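Can the machines do the chores yet?
29 January 2023

Despina Petridis asked me again in October when she can stop folding towels. My answer is the same as last year: towels are harder than gearboxes, and gearboxes are not finished either.

Take planetary gear assembly. The parts are rigid, the dimensions are known, and nothing changes shape when you pick it up. Seating the planets is mostly a matter of position. Meshing them is a matter of phase as well. If the teeth meet crest to crest, the arm has to stop, rotate the gear by a fraction of a tooth and try again, without tilting the bore on its pin.
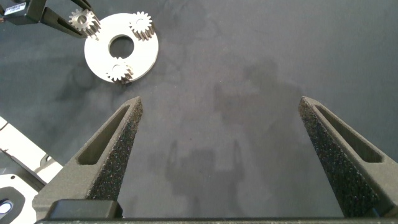
A person does this by feel and would struggle to explain how. A controller needs a force threshold, a search pattern and a rule for giving up. Arlindo Lins logged 153 attempts on his own setup and found that most of the failures were tilt — the gear went on crooked and jammed, and pushing harder made it worse. He now limits the search to 3 tries before the arm backs off and regrips.

Compliant fingers help with the jamming. They also make it harder to know where the gear is, so you pay for it at the next step.

Now go back to the towel. It has no teeth, no bore and no drawing with tolerances on it. I told Despina to keep folding and to ask me again in 2 years.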